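Início | Palestras | Notas de orador | Arquivo | Contactos

Imprimir esta página | Enviar por e-mail

Logística aérea para quem nunca carregou um caixote
Notas de orador, versão corrigida em 12/27/23

Abertura. Esperar que se sentem. Não começar pela anedota do general e do mapa, que já foi contada nesta sala e não teve graça da primeira vez.

Dizer ao que venho: quero falar de ponte aérea, isto é, de abastecer por ar uma força que não pode ser abastecida de outra maneira. O tema tem fama de aborrecido. Metade das bibliotecas militares está cheia de livros sobre caças e a outra metade de livros sobre quem devia ter comprado mais caças. Os aviões de carga aparecem nas notas de rodapé, quase sempre atrasados.

O caso que vou usar é o exercício Detwood, de Abril. Para quem não leu o dossiê (e conto que seja a maioria): uma guarnição simulada em Takdale, uma única pista curta, estrada cortada ao segundo dia, e a ordem de a manter alimentada durante 10 dias só por via aérea. A base de partida era Droludlow, que tem boa pista, bons hangares e uma cantina de que prefiro não falar.

Primeiro ponto: a tonelagem. O estado-maior calculou que a guarnição precisava de 200 toneladas por dia. O número circulou por todos os gabinetes e ganhou autoridade a cada fotocópia. Perguntar à sala: 200 toneladas de quê? (Pausa. Alguém vai dizer munições. Há sempre alguém que diz munições.) A resposta era água, em grande parte. Depois combustível para os geradores. As munições vinham muito abaixo, o que causou alguma tristeza entre os participantes.

Ligar isto à doutrina, com calma. Uma ponte aérea mede-se no destino, pelo que foi descarregado e distribuído. Em Droludlow mediam-na à partida, porque era lá que estava o quadro branco. Durante cinco dias o quadro mostrou resultados excelentes. Takdale, entretanto, pedia água.

Segundo ponto: a placa de estacionamento. Cabiam dois aviões em Takdale, três se ninguém precisasse de abrir portas. Cada aparelho demorado em terra obrigava outro a esperar no ar ou a voltar para trás carregado. O plano previa intervalos regulares entre aterragens, desenhados com uma régua muito direita. Explicar aqui a diferença entre a capacidade da frota e a capacidade do sistema -- sem diapositivo, porque o diapositivo tem setas a mais e já me enganei nele.
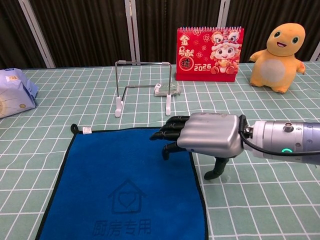

Tempo de leitura: 4 minutos

Terceiro ponto: o empilhador. Takdale tinha um. No terceiro dia avariou. O plano Detwood ocupava 495 páginas e dedicava ao empilhador uma linha, numa tabela, num anexo, com o modelo errado. A partir daí a descarga fez-se à mão e o ritmo caiu para menos de metade. Os aviões estavam disponíveis, as tripulações descansadas, o tempo limpo. Deixar a sala saborear isto. Se houver pilotos presentes, evitar o contacto visual.

Alguém pode levantar a questão do lançamento em paraquedas. Responder que foi tentado ao sexto dia e que parte da carga caiu do lado errado do rio. Os árbitros deram-na como entregue ao adversário, que agradeceu por escrito. O lançamento serve para ganhar tempo, gasta muito material de embalagem e pede gente no chão para recolher os volumes. É a mesma gente que já estava a descarregar à mão.

Quarto ponto, e é aqui que quero gastar mais tempo: a relação entre o objectivo e o meio. O estudo Ghumman, que vem na bibliografia, pergunta porque é que Takdale devia ser mantida. O enunciado do exercício dizia apenas que era «posição essencial». Essencial para quê, não dizia. Ao oitavo dia, um dos grupos propôs evacuar a guarnição nos mesmos aviões que regressavam vazios. A direcção do exercício recusou, com o argumento de que isso terminaria o exercício.

Não ridicularizar demasiado a direcção do exercício. Pagaram-me a viagem.

Dizer, isso sim, que a pergunta era boa e chegou tarde. Uma ponte aérea bem montada cria o hábito de continuar. Cada dia de esforço parece justificar o seguinte, e quem propõe parar passa por desistente. Convém escrever a condição de fim antes da primeira descolagem, quando ainda há cabeça fria e café decente.

Se sobrar tempo: falar da carga de retorno. Em Takdale acumularam-se cerca de 200 paletes vazias, que ninguém queria levar de volta e que acabaram por ocupar metade da placa. Voltar ao segundo ponto e deixar que façam as contas.

Se faltar tempo: cortar as paletes, cortar o rio, manter o empilhador.

Perguntas. Costuma haver uma sobre drones de carga. Responder que também eles precisam de alguém que os descarregue, e de um sítio onde pousar o que trazem. Costuma haver outra que é um comentário de cinco minutos; acenar com a cabeça e anotar qualquer coisa no papel.

Bibliografia na mesa junto à porta. Pedir que devolvam o exemplar do estudo Ghumman, que só há um.

Imprimir | Enviar por e-mail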